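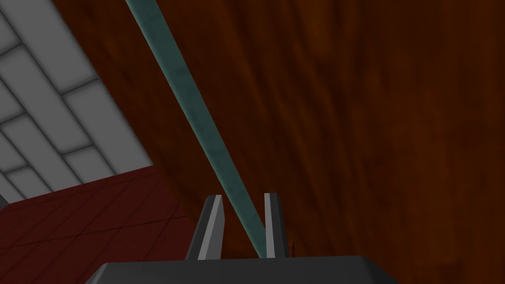
Why does wood have stripes?

Look at a wooden table, or a door, or a ruler. Lines! Wavy ones, straight ones, swirly ones. Grown ups call this the grain. It comes from how the tree grew.

Start with the trunk. Every spring a tree wakes up thirsty and grows fast. The new wood is pale and full of tiny tubes for water. Then summer gets going and growth slows down. That wood is darker, and packed in tight. Pale, dark, pale, dark. One pale band plus one dark band = one year, for most trees in places with cold winters.
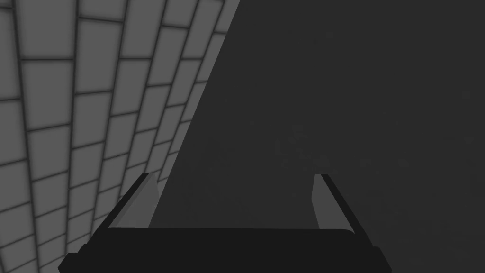 So a stump is a bit like a birthday cake with all the candles counted for you. The big oak by the gate in Flillmont came down last October and it had 153 rings. Older than anybody's great grandma!

Fat rings or skinny rings?

Fat ring – good year, lots of rain. Skinny ring – dry year, or maybe a bigger tree was hogging the sun. Scientists read rings to find out about weather from way before there were weather reports.

But tables dont have circles

Right, mostly they have stripes. Think of a rolled up jelly cake. Slice across and you get a swirl. Slice it the long way and you get lines. Same cake! Saw mills cut most boards the long way, so the rings turn into streaks.
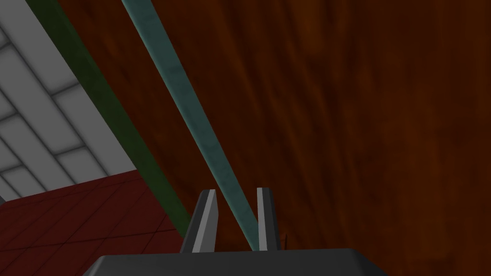
What about knots?

A knot is where a branch used to be. The trunk grew fatter every year and swallowed up the bottom of the branch. The grain has to bend around it, like water going round a rock.

Try it

You need paper, a crayon with the wrapper off, and 2 bits of wood that feel bumpy. Ask first! Lay the paper on top, rub with the side of teh crayon. Do both, then swap with a freind and guess which is which.

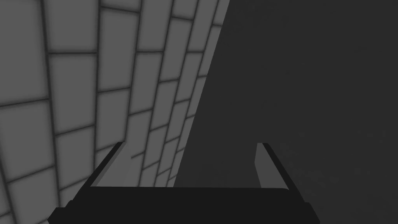
Hurninix wrote in to ask if palm trees have rings too. They don't! Palms grow in a different way, with little bundles of tubes dotted all through the trunk, so a cut palm looks speckled.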